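Search the docs Go

Patgate Household Words

A plain word list of the things people say about their homes: walls, floors, cupboards, cleaning, fixing, and all the small bits that never seem to have an agreed name. It's one text file, tab separated, free to use for anything you like. I started it because I love this stuff, and it has grown well past what I expected!

What's in it

There are 502 entries. Each one has four columns:

word: the word or short phrase, in lower case
room: where it mostly gets used (kitchen, laundry, hall, outside, any)
meaning: a short gloss in everyday words
region: where I've heard or read it, if it seems to belong somewhere

The region column is my favourite and also the shakiest. "Chesterfield" for a couch is marked Canada, and "manchester" for sheets and towels is marked Australia, and those are easy. Then you get to "press" for a cupboard, or "dresser", which means a chest of drawers to one person and a tall thing full of plates to another, and you could spend a whole Tuesday evening on it (I have, more than once).

Walls and trim

The biggest group by a long way. It covers paint, paper, panelling, skirting, baseboard, cornice, picture rail, dado and the rest. Wallpaper alone brings in a lovely run of words: drop, repeat, half-drop, straight match, selvedge, lining paper, border, sprig, garland, swag. I've kept pattern words separate from hanging words, so a search for "repeat" won't bury you in paste and plumb lines. 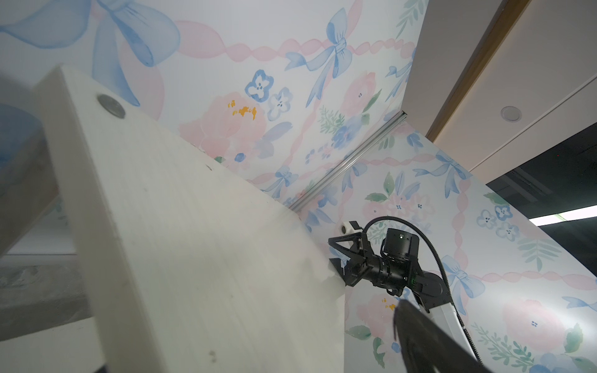
White wood against floral paper with bows and roses.

"Skirting" and "baseboard" are two entries that point to each other. Same with "architrave" and "casing". Where two words mean the same thing I've never picked a winner, and I'd ask anyone adding to the list to do the same.

Kitchen and cleaning

This group is smaller but much livelier. Cleaning words change from house to house, and families hang on to them for ages. There are 14 entries just for cloths: dishcloth, tea towel, chux, J-cloth, face washer, floor cloth and so on. A few of those began as brand names and are now said of any cloth at all, so they carry the note "brand, used loosely" at the end of the meaning.

Counter, countertop, bench and benchtop all have their own lines. So do sponge, scourer, scrubber and pot scrub. "Sponge" has a second line for the cake, with the room set to kitchen both times, and yes, that does trip up simple scripts. Match on word and meaning together and you'll be fine.

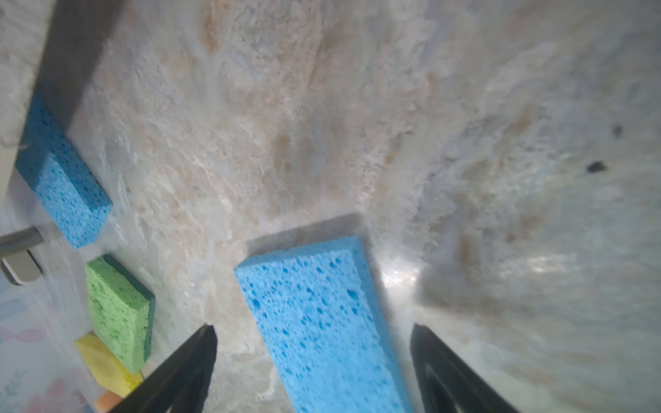 How to use it

Download the file and open it in whatever you have. A spreadsheet works well. So does a text editor with a search box. If you'd like to sort by region, turn off any setting that guesses at data types, or your program may decide that a short region code is something else entirely.

Region codes are kept simple:

AU: Australia
CA: Canada
UK: Britain
NZ: New Zealand
blank: heard everywhere, or not known yet

Adugna, the little lookup script in the tools folder, takes a word and prints every line that contains it. It's slow and cheerful and does one job.

Where the words came from

Mostly from talking and listening. I've also gone through old hardware flyers, sewing notes, moving lists and a stack of rental condition reports, which are wonderful for this. (Where else would you find "scuffing to kickboard, minor"?) Every meaning was written fresh for this list and nothing was copied out of a dictionary.

Known gaps

Gardens and sheds are thin. Heating is thin too, apart from a good patch on wood stoves. Nearly everything is English, with 5 borrowed words that people use without thinking of them as borrowed. Spelling follows Canadian and Australian habit, so expect colour, mould and grey. American spellings aren't listed as separate entries.

Some meanings are still too short. "Bullnose" says "rounded edge" and it deserves better.

Adding a word

Send one line in the same format. Say where you heard it and roughly who uses it, even if that's only "my nan". Odd family words are very welcome, as long as more than one household says them. New lines go in with the October update, and the change notes list every one.

Licence

Use it, change it, print it out and stick it on the fridge. A mention of Patgate is nice but you don't have to.

Related lists

Iline: words for fences, gates and edges
Altton: names for rooms and parts of rooms
Patgate change notes
Adugna lookup script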